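About Us

Hi, and welcome to Onora! I'm Uriel, and I run this little play shop, which sells pretend food, play plates, toy tea sets and the odd toy cake stand for children who like to run a cafe on the living room floor. If you've ever been handed an empty cup by a four-year-old and told to blow on it first, you're our kind of person.

How we got going

I started Onora in the back half of an old upholstery store. I had 18 toy donuts, a folding table and a sign I painted myself (the second O came out bigger than the first, and it still is). I'd been working at Nomura, a housewares store on the same street, mostly in the plates and glasses aisle, and I kept noticing that the kids who came in with their parents went straight for the smallest dishes. They'd set them out on the carpet and start serving. I spent a lot of afternoons being served.

So I began putting together sets. The first ones were a mess, if I'm being fair to my customers. I had donuts that were too big for their plates, cups with handles no child could get a finger through, and a teapot lid that vanished under every couch it ever met. People were very kind about it and told me exactly what was wrong, and I wrote it all down in a green notebook that I still use.

By the following September we had 40 families in our borrowing club, and I had to move out of the back half and into the whole building. The upholstery people left me their big cutting shears and a wonderful long shelf, and that shelf now holds every tea set we lend.

What we do

There are two sides to Onora. One is the shop, where you can buy a set or just the one donut you need to replace the one the dog got. The other is the borrowing club, which we call Sedeck. You pick a box, keep it for a month, bring it back and take another. Boxes go out as breakfast, bakery, picnic or birthday, and the bakery box is the one with the waiting list. It always has been.

Last year we lent out 2,676 boxes. I know the number because Sedeck boxes get a stamp in the lid every time they leave, and I sat down one evening with a pot of coffee and added up the stamps.

We've got 172 different pieces you can buy singly, and they're listed on the Single Pieces page. If you don't see the thing you lost, write to me anyway. I have a drawer. The drawer is full of things like one blue saucer and a slice of toast with a bite already out of it.

Why donuts?

I get asked this a lot. We have toy carrots and toy eggs and a very handsome toy fish, and they all sell fine, but donuts are what people remember us for. I think it's because a child can do so much with them. They stack, sort of. They go on a finger. They come in every color of frosting, so you can have the argument over who gets the pink one, and that argument is half the game.

They also come in two sizes with us. The small ones are plain-colored on top – orange, yellow, red, blue – and they're what I'd pick for a first set. The bigger ones have the fancy toppings, your drizzles and your sprinkles, and they tend to go to the kids who have opened an actual bakery with prices and opening hours and a strict manager.

And then the plates. I'm fussy about plates! I like a round one with a bit of a raised rim, so a donut has something to bump up against, and I like plain colors under a busy donut. We keep beige and green going all year. A family in our club uses beige for "ready" and green for "sold," and another family has the same two plates and uses them for the customer and the cat. I don't interfere.

How we set a table

When a new box is being put together I lay the pieces out on bare wood first, with no cloth. It lets me see whether the colors get along, and whether there's enough on the table to feel like a treat without being so much that it all ends up in a heap. I'll try the small ones together on one plate and the big ones on another, then swap them over, then usually swap them back again. It's my favorite part of the job and I'm not quick at it.

A few things I've learned from doing it over and over: four small donuts make a good plateful. Three big ones do the same job. A mat somewhere on the table gives the game a second place to happen – it might be the oven, or the counter, or the parking lot. And somebody will always want one donut on its own, away from the plates, being saved for later.

Clearing up counts as play, too, as far as I'm concerned. Our boxes come with a card in the lid that shows which piece goes where, and lots of children like the putting-back as much as the serving. If yours doesn't, put the plates in first and tip the rest in on top. I won't tell.

Who we work with

Our boxes and the cards inside them are printed by Rultance, a two-room print shop across the yard from us. They've put up with me changing the color of the bakery box five times. The fifth one stuck, and I promise I'm done (I have my eye on a sort of mint, though).

We also lend to preschools, waiting rooms and libraries. If that's you, ask for the big box. It holds up to 40 pieces, it has a proper handle, and you can keep it for a whole term.

Coming to see us

Come in! The door is the yellow one beside the bike rack. We open at ten in the morning and close at five, and there's a low table by the window where children can try things out for as long as they like. Please let them. I'd much sooner you found out in the shop that your daughter is a picnic person than after you've carried a bakery box home on the bus.

Returns for Sedeck go in the blue crate inside the door. Missing a piece? Leave a note in the lid and we'll sort it out. We don't charge for the first lost donut, and I'm pretty soft about the second.

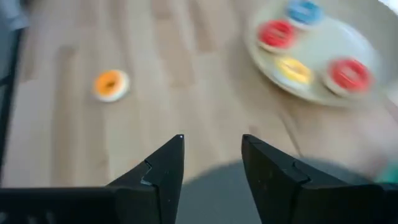
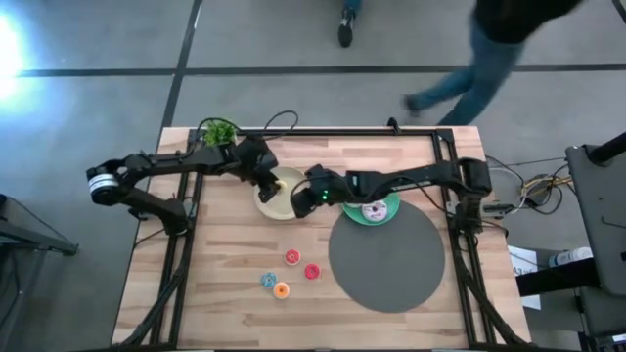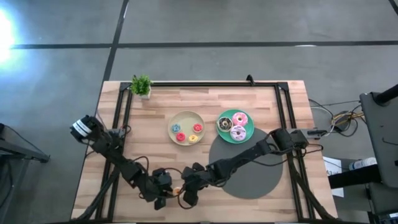
Donuts and plates on the wooden table.

Words by Uriel Huerta, Onora

If you'd like to hear when new boxes are ready, put your name on the Sedeck list at the counter or use the form on our Contact page. I write to the list once a month, and it's mostly what's new, what's back in stock, and which pieces have turned up in the returns crate that don't belong to us. We currently have a toy tractor and one very small sock.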